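Right, several of you asked how the night train to see my sister went, so settle in. Thread.

Delali moved up to Bundenton in March and it's a long old way. Flying was out (cost, plus I hate it), the coach takes forever, so I booked the sleeper. First time since I was a kid!

Ticket was £134 one way with a cabin to myself. I know, I know. But you do get out of paying for a hotel, and that's what I kept telling my bank account.

If you don't fancy that, the reclining seats are £70. Kobina Asante did the seats last winter and says he slept fine, but Kobina can sleep standing up in a queue, so make of that what you will.

Boarding opened early and I was on there like a shot. The steward had a list on a clipboard and ticked me off with a tiny pencil. Asked if I wanted porridge or a bacon roll for the morning. Porridge. Wrong choice, more on that later.

The cabin is small. I mean SMALL. I could touch both walls with my elbows. There's a sink under a lid, though, and a little shelf for your glasses, and a reading light that goes from dim to interrogation.

Bag tip: pack what you need overnight in a separate little bag and shove the big one under the bunk before you do anything else. I did it the other way round and had to stand in the corridor while I sorted myself out — very sorry to the man in coach six.

Sleep. Hmm. I went off straight away, then we stopped somewhere in the small hours and the quiet woke me up. Odd, isn't it, you get used to the rattling and then miss it. Lay there listening to two people on the platform discussing a parking ticket.

Got another good stretch after that and woke up to hills. Proper hills, with mist on them. I'd pay a fair bit of that fare again for the half hour I spent with my nose on the window.

The porridge was glue. Have the roll.

We got in six minutes early and Delali was late, obviously, so I sat in the station café with a tea the size of a bucket.

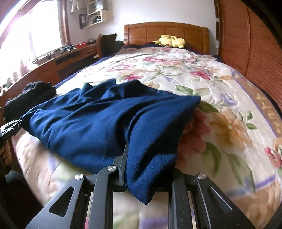
Can you take your own food on the sleeper?
You can, and I would. I had cheese sandwiches and a flask and didn't go near the lounge car till morning.

Lauri wants to know about the showers. There's one at the end of each cabin coach on this route, and you get a towel from the steward. I didn't bother, I had one at Delali's.

Also earplugs! The ones in the free kit are rubbish foam things, so bring your own.

Going back the same way next week, and I've already ticked the bacon roll. Will report on whether the top bunk is any warmer — I've asked for it this time.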